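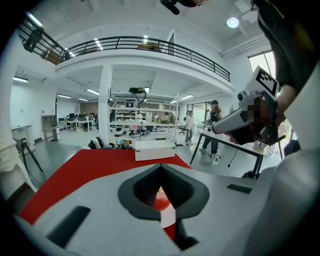
Figure 3a. View from one of the two hand-held grippers. The second gripper, with its square marker, is held up at right; the lidded white box rests on the red cloth.

3.2 Collection of demonstrations

All demonstrations were recorded with a pair of hand-held grippers, one per hand, without a robot arm in the loop. Each gripper carries its own camera. Relative pose between the hands is computed from the markers whenever one gripper enters the view of the other, and is interpolated over gaps shorter than 5 frames. Longer gaps cause the episode to be dropped.
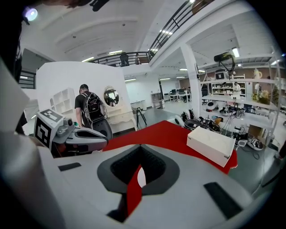 Figure 3b. Gripper view with two markers of the other device visible at left.

Sessions were held in the open hall at Clulgate during normal working hours. We did not clear the background. People, shelving and the mezzanine railing therefore appear in the wrist views, and the Protari baseline, which was tuned on plain backdrops, was retrained on the same data before comparison. We collected 600 episodes, of which 377 passed the pose check and a manual review by the second author. A further 63 were set aside for validation before any training run. 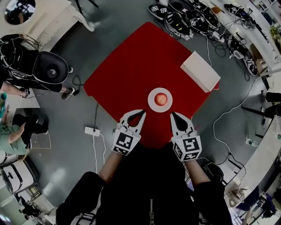 Figure 3c. Head view of the table, with a red apple on a round plate and both grippers open.

The head view is used for scene layout only. It gives the plate and box positions at the start of an episode and is not passed to the policy after the first grasp. Removing it raised the placement error mainly for the box, whose pose varied more between episodes (Section 4.3). Time alignment of the three streams follows Oberholzer and Radonjić, with the clock offset estimated once per session.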